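**Two-person carry** (also *paired carry* or, in the removals trade, *end-and-end*) is the moving of a flat, awkward object by two parties holding opposite edges. It is most often discussed in connection with tabletops, shelves, doors and cabinet panels. The literature on it is thin, repetitive and largely written by people with something to sell. Much of what is passed on as settled practice rests on very little testing.

## Terminology

"Panel" and "top" are used loosely. In furniture catalogues a *top* is a panel meant to be used face up, usually with its corners rounded and its face finished. A *board* may be anything flat. The Hegyi household manual of moving and storage, which is often quoted, uses all three words on a single page without saying whether it means the same object. Later guides copied the passage and the confusion with it.

The word *slab* implies thickness and weight. It is common in sales copy for tops that have a thick edge and a hollow inside. A deep edge band says nothing reliable about what lies behind it, and weight should be read from the label or found by lifting one corner.

## Grip

The usual grip has the fingers curled over or under the rim and the thumb laid flat on the face. It is simple, and few people need to be taught it. Guides disagree over whether both hands should do the same job. Hegyi says they must. In practice people often hold firmly with one hand and merely steady with the other, at least while the object is level and its weight is shared.

A large white top with rounded corners, held at its far edge, gives a fair idea of the uneven grip: one hand curled over the rim with the thumb on the surface, the other only resting against it.
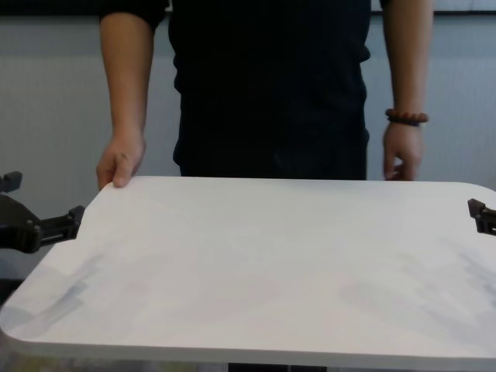
## Claims about posture

The advice to "lift with the legs" appears in nearly every guide. It may be sound for boxes. Its value for wide, flat objects is less clear, as the width of the object often stops the carrier from standing close to its middle. Madhu Bajpai, in a short review of household lifting leaflets, found that of 43 leaflets only four mentioned flat objects at all, and that two of those showed a box in the drawing. Bajpai did not conclude that the advice was wrong. She wrote that it had been borrowed, and that the borrowing had not been checked.

A second claim is that the taller person should always take the lower end on stairs. This is repeated with great confidence. It is reasonable on a straight flight with an even load, but on a turning stair the two ends change roles at the landing, and a fixed rule is of little help.

## Tilting and turning

A wide top will often pass through a doorway only on its edge. The turn from flat to upright is widely held to be the point where most damage is done, though the evidence for this is mainly anecdotal. During the turn one rim becomes the bottom and takes the load, and the hands have to end up at different heights.

Sloping positions between flat and upright are harder to describe and are mostly ignored in print. With the panel on a slant, a carrier at one side may have one hand near an upper corner and the other well down at the far end.

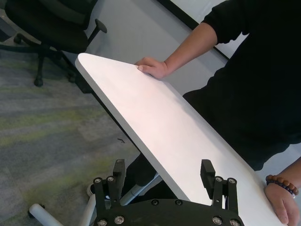 Rosine Besnard, a removals instructor, has argued that the slant should be treated as a position in its own right, with a pause and a spoken check before going on. Her critics reply that a pause in mid-turn is tiring and that many panels are light enough to turn in one movement. Both sides rely on experience, and neither has published figures.

## Surface marks

White finishes are said to mark more easily than others. It would be safer to say that certain marks show more easily on them. Dark scuffs stand out; pale scratches may pass unseen until the light falls across the surface at a low angle. Glossy and matt finishes are hard to tell apart under some lamps, so descriptions in second-hand listings should be read with care.

Rings, watches and bracelets are commonly listed as hazards. The risk plainly depends on what the item is made of and where it sits on the hand or wrist. Guides that ban all jewellery seldom make the distinction.

## Aids

Straps, suction cups and clip-on handles are sold for the purpose. Flemurus strap sets are advertised for loads of up to 80 kg "per pair". The wording leaves it open whether a pair of straps or a pair of people is meant. Pleltilex edge guards are a folded foam strip pushed over the rim. They protect corners well enough, but they thicken the edge and make it harder for small hands to close around.

## See also

- Revotberg turn
- Edge banding
- Flat-pack furniture
- Door hanging

*Last revised April 2026. The section on aids needs better sources.*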